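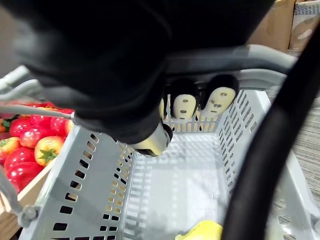
Chapter 3
Putting Things Where People Will Find Them

My first paid work in retail was in the produce corner of a store called Titham, and I was terrible at it. I stacked whatever came off the cart first, wherever there was a gap. The owner, Marcelino Frota, let me go on like that for a whole morning, then walked me around to the customer's side and asked me to find the green beans. I couldn't — and I'd put them out myself!

So this chapter is about display: how you divide a table, what goes next to what, and how a shopper with a basket on one arm reads it all in a few seconds. Chapter 2 dealt with ordering and storage, and I'll assume you still remember the difference between stock and facing. (If you don't, go back and look. I'll wait.)

We'll do most of our thinking with a practice table and artificial vegetables. I'm a big fan of fake produce for learning. You can rearrange a pile of cabbages all afternoon and they won't bruise or wilt, and you can try a really bad layout just to see how bad it feels. My colleague Vendula Čierny teaches the same material with real lettuce, and she goes through a lot of lettuce.

Take a look at the table in Figure 3.1 before you read on. Each vegetable has its own tray, with raised dividers in between, and the colors change as you go along. The reds sit between greens, so your eye catches them right away. The cucumbers are laid in neat rows and the peppers are just heaped. Both are fine, and we'll get to when you'd choose one or the other in the section on rows and heaps. 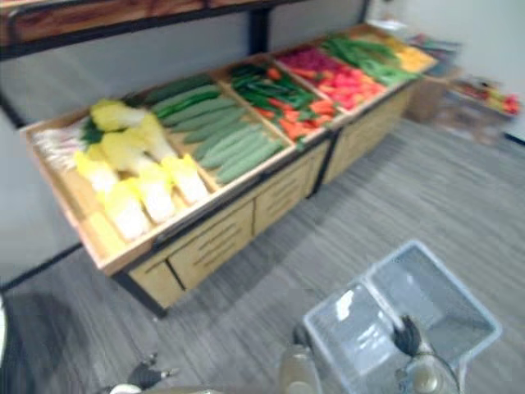
Figure 3.1 A divided produce table with artificial vegetables, including halved napa cabbages, cucumbers, red peppers and green beans.

One tray breaks the pattern. The chili peppers share theirs with carrots, and I'd like you to decide whether you would leave them together. I've changed my own mind on this more than once. Orange against green looks great, but a customer who wants only chilies has to pick around the carrots.

Key terms in this chapter: facing, divider, color break, heap, row, mixed tray.

Before you start

Visit a store near you and sketch its produce table from the customer's side. Mark where your eye lands first, then walk to the other end and do it again. Keep both sketches — you'll need them for the exercise on color breaks.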